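Getting a demo ready to send to a label

Quick one as I've got a mixdown due. Covers what to do between "the track's finished" and hitting send. House, techno, trance, whatever, it's all pretty much the same.
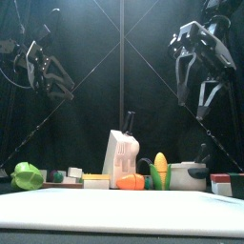 Paula Preda reckons most demos she gets are binned before the first breakdown, and mostly for dumb stuff - dead links, no artist name on the file, a limiter squashing the life out of the kick. So fix the dumb stuff first.

1. Pick your tracks

Two or three. Not nine. Best one goes first, even if it's the oldest. If you're tossing up between a club mix and a radio edit, send the club mix.

2. Bounce a clean version

24-bit WAV for your own archive, 320 MP3 for the stream. Leave headroom, peaks around -6 dB on the unmastered one. Take the limiter off the master bus. Glue compression can stay if you mixed into it.

Check the start and the tail. I once sent out a tune with the reverb chopped off the end, went to the whole list. Listen right through to silence, every time.

3. Rough master

Keep a louder copy for listening. Nothing crazy. Match it by ear against a release from the label you're sending to, at the same volume. If yours sounds smaller, go back to the low end before you reach for more gain.

4. Name the files

Artist - Title (Version). Thats it. No "FINAL v7 new kick". My last one went out as Nuvon - Breseck (Original Mix) and the label could find it again months later in April.

Fill in the tags too. Artist, title, BPM, key, your email in the comments field.

5. Upload

Private streaming link, downloads switched on. One link for the lot. Open it in a browser where you're logged out and press play. Don't use anything that expires, people get to demos late.

6. Write the email

Short.

Subject: Demo - Nuvon - Breseck
Hi Urutbridge, two originals at the link below, both unsigned. The first one's closest to your recent stuff.
Link
Name, city, one line on past releases if you've got any

No life story, no "for fans of" list as long as your arm. Don't CC forty labels. Send one at a time if you can stand the wait, and say so if it's out elsewhere.

7. Keep a list

Spreadsheet is fine. Label, track, date sent, reply. Goel was my first yes and I'd nearly sent them the same tune twice. Give it four weeks, then one polite follow up, then move on to the next label.

Samples - clear them before you send, or replay the part yourself. If there's a vocal, have the singer's okay in writing. Labels will ask and its a pain sorting it out after teh contract turns up.

Stems next time, if I get to it.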